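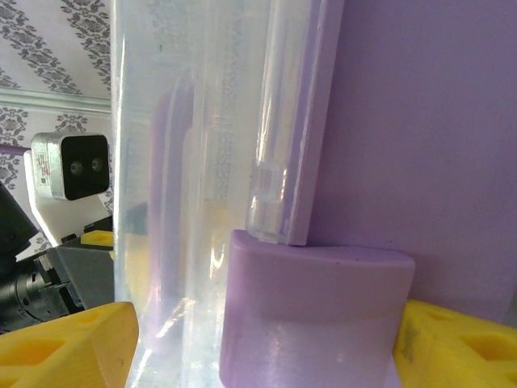 Figure 2. Clear cylinder with the narrower tube upright beside it.

5. Filling and priming the column

Read this section through before opening the water supply. The Tolell bench column is supplied dry, and the first fill takes longer than later ones.

5.1 Before filling

1. Place the column on a level surface that can carry its full weight. Do not move the column once it contains water.
2. Close the drain valve. The handle points across the pipe when closed.
3. Open the vent on the top cap by two full turns.
4. Connect the supply hose to the lower inlet and tighten the nut by hand. Do not use a wrench on plastic fittings.

Note: If the column was stored below freezing, leave it at room temperature overnight before connecting the hose.

5.2 First fill

1. Open the supply valve one quarter turn. Water should enter without splashing.
2. Stop when the level reaches the lower mark. Check the base seal and the inlet nut for drips.
3. If both are dry, continue filling to the upper mark.
4. Close the supply valve and wait 5 minutes. Trapped air will rise to the vent during this time.
5. Top up to the upper mark and close the vent.

CAUTION: Never fill the column with the vent closed. Supply pressure can force the top cap out of its seat.

CAUTION: Do not use water above hand-warm temperature. Heat can distort clear plastic and loosen bonded joints.

5.3 Reading the side tube

The water in the side tube stands at the same height as the water in the column when the connection between them is open. Read the level at the bottom of the curved surface, with your eye at the same height.

If the two levels differ, close the supply and tap the side tube lightly with a fingertip. A bubble in the lower connection is the usual cause. If the levels still differ, drain the column and flush the connection as described in section 6.

5.4 Adding media

Prurnel granules must be rinsed before use. Pour them in slowly through the top opening with the column half full of water. Dry granules poured into an empty column will bridge and leave gaps.

After adding the media, run clean water through the column until the outflow is clear. Discard this water.

5.5 Shutdown

1. Close the supply valve.
2. Open the vent, then the drain.
3. When flow stops, disconnect the hose and wipe the inlet threads.
4. Leave the vent and drain open until the inside is dry.

Note: Do not clean the column with alcohol or solvent-based products. Use mild dish soap and a soft cloth. Replacement seals are listed under Stolleck fittings in the parts table.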